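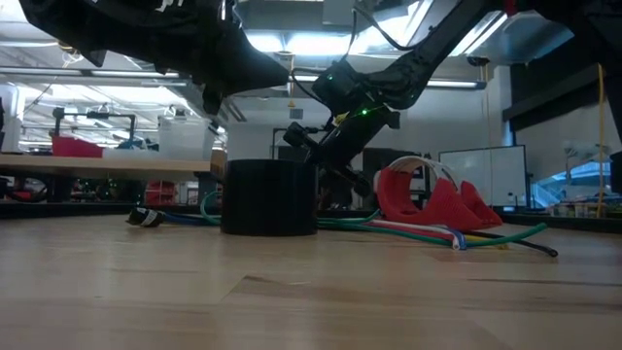
Figure 1. The cable bench: two sleeved arms, the black container, the red printed shell and the cable bundle.

Handout 6: The snag that looked like a success

Robot Cells in Practice, Numow workshop course. Read before the November lab. Bring your stop-button card.

This is my favorite week of the course, because we get to take apart a failure that every sensor on the cell reported as fine. Last week was dropped parts. Dropped parts are easy! The gripper closes on air, the width reading goes to zero, and the software complains. Cables are a lot sneakier.

1. What happened

The task is called Famia in your lab folder. One arm picks a cable end out of the pile and moves it to the container, and the other arm stays clear until it is called. We ran 200 cycles overnight with the guard door locked. In the morning the log showed 77 cycles marked "complete" in which the cable had never reached the container. The cell had been cheerfully congratulating itself since before 3 a.m.

Here is the sequence we pieced together from the logs:

22:40 Run starts. Everything normal.
02:50 The gripper closes on a cable that is looped under two others. Pull force climbs slowly and stays under the limit.
02:51 The cable slides through the fingers. The width reading hardly changes, as a neighboring cable has been dragged in to take its place.
02:51 The arm finishes its path, opens, and logs "complete."
After that, the same thing on and off until the end of the run.

At some point a loop also caught on the wrist housing and got pulled along with the arm. That is the part I want you to care about most. A snagged cable on a moving wrist can yank a connector, drag something heavy off the bench, or whip back when it lets go.

2. Why the cell didn't notice

Look at Figure 1 again, especially the right side of the table. Green, white, red, blue, yellow and black cables all lie over and under each other, and the white flat one arches right over the red shell. Now think about what the gripper "knows" in a pile like that. It knows how far apart its fingers are. It has no idea which cable it is holding, or what the other end is tucked under.

The force limit was the second weak spot. It was set for a collision with something solid, which gives a sharp spike. A snag gives a slow ramp. Our peak that night stayed under the limit the whole time, so the stop never fired.

Third, and this one is on me: "complete" meant "the path finished." It said nothing about the cable. I wrote that check in a hurry and I should have known better.

3. What we changed

Vondráček (the watchdog script, you'll find it in the tools directory) now watches how force grows over a 500 millisecond window and pauses the arm if it keeps climbing. It is a diagnostic aid. It does not replace the safety stop, and it must never be wired in as if it did.

After each release, the arm backs off and the cell checks the container before it writes anything to the log. If the check fails twice in a row, the run ends and waits for a person.

The arm's own cables are now clipped closer to the wrist. Any loop you can fit a hand through is a loop something can catch on.

4. If you see a snag in the lab

Press stop. Do it before you are sure.
Keep your hands out. A paused arm is still powered, and the cable may be under tension.
Tell the bench lead, then lock out power at the Fomov panel.
Stand to the side and free the cable from the slack end first.
Write down which joint was moving. You will forget, everyone does.

5. For discussion

Could the watchdog pause the arm on a perfectly good pull? Sketch a force curve where it would. Then decide whether you'd shorten the window or raise the threshold, and what each choice would let through. I really don't have a settled answer on this and I'd love to see yours.

Sketches go in the lab folder before the session. Pencil is fine.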